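Notebook - hand-held gripper, build 2
Friday, February

Picked up where the last entry left off. Left finger was binding at the end of its travel. Took the mounting block off, found a burr on the inside face, filed it down and ran it over the 800 grit. Refit. Travel is even on both sides now, or close enough that I can't see a difference against the square.

Pads: the first set off the Damell printer was too hard and skated on anything woven. Second set is the magenta filament with the ribs on the diagonal. Printed 4, kept 2, the others had stringing between the ribs. Screws are the short ones from the Hitia kit. Don't use the long ones, they bottom out and crack the block. Ask me how I know.

Trigger spring still feels heavy. After up to 16 squeezes my hand starts to notice. There is a lighter one in the Veres drawer, left of the vise, but it needs a spacer turned first. Whoever is on the lathe next, please leave the collet in.

Camera mount: moved forward one hole. Both pads stay in view when the fingers are open, which was the point. The black at the bottom of the picture is still bigger than I want. Could trim the mount, could crop in Movcombe. Leaning toward crop, it's less work and I can undo it.

Took it home after the shop closed to try it on cloth at the desk. Folded white one, laid flat in front of me. Coming in from the front with the fingers angled down is comfortable for the wrist. Left the light bar under the shelf as the only thing to change between runs.

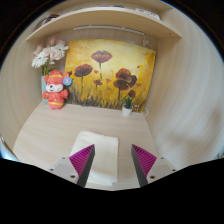 Fingers open over the folded cloth, new ribbed pads fitted.

To do:
- turn spacer, swap trigger spring
- mark pad orientation on the back so they don't get swapped left to right
- second print of the left block, this one has been filed enough
- try a thicker cloth, then the same one unfolded
- write the crop values down this time - lost them with build 1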